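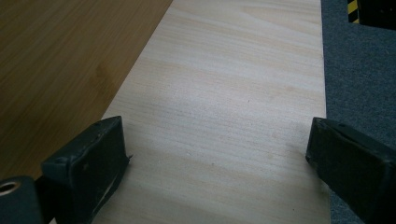
**Figure 3.** Hand-held gripper over the pale board, demonstration area, Grollside open day.

### 4.2 What visitors did with the gripper

The open day at Grollside was our first chance to watch people outside the project pick up the hand-held gripper, and we learned a good deal more from it than we had expected to (and enjoyed it more, too). Over the afternoon 122 visitors came through, most of them families from the town, along with a friendly group from Halás who had read our earlier report and arrived with a long list of questions. We had planned a short talk before each turn, but people plainly wanted to hold the thing first and hear about it afterward, so by two o'clock we had dropped the talk altogether. The board, a pale one with the brown tabletop to its left, as in Figure 3, was wide enough that visitors had to think about how far apart the two fingers needed to be, and a good many of them talked this through out loud - a gift to anyone taking notes. Children tended to go straight in from above, while adults often stopped and turned the wrist a few times before they committed.

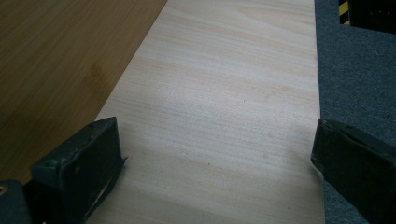

We kept 318 short recordings from the day, and Benedicta Amoah went through every one of them in January, marking the moments where a visitor paused or changed direction. She set aside 17 in which two people were handling the gripper together, usually a parent steadying a child's arm, and we treat those separately in Section 5. The remaining recordings were compared with the Jilier set, which was made by trained staff and is a good deal tidier. Visitors paused more often than staff did, and they paused earlier - a pattern we would very much like to look at again at the Harnano demonstration, where we hope to have the same table and a longer afternoon.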